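Bandeo Dual-Arm Starter Kit: Reading a Product Offer
Course handout, Bedport campus
Revised 5 April 2026

The Bandeo kit is offered to colleges and small workshops as a complete two-arm package. The quoted price is $3,677 per month on a lease, with a minimum term of 2 years. Students are asked to review the offer as a purchasing department would, before the practical sessions in October.

The lease covers both arms, one gripper, the control software and remote support from the supplier's office in Astutberg. The table, the wiring of the room and any guarding are the customer's responsibility. The operator manual runs to 254 pages, and Chapter 2 should be read before the first session. Fingers for the gripper may be changed by the user. Printed brackets and other small fixtures are permitted, but damage caused by them is excluded from the warranty.

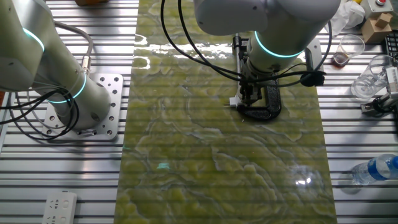

Who pays if an arm fails during the lease?
The supplier repairs or replaces it at no charge, provided that the fault is reported within 30 days and the arm has been used within the limits given in the manual.

Polished stone is a useful test material for this class of equipment. A glossy surface reflects room lights and the light rings on the arms, and such reflections can mislead a vision system. The offer makes no statement on shiny workpieces. Reviewers should note the omission and put the question to the supplier in writing.

Cable routing also deserves attention. The offer includes cables but no cable guides, and loops left near a moving joint shorten the life of the connectors. The cost of guides should be entered under Additional Items on the Tam comparison form.

Written reviews are limited to two pages. Attach the completed form and list any questions that remain open.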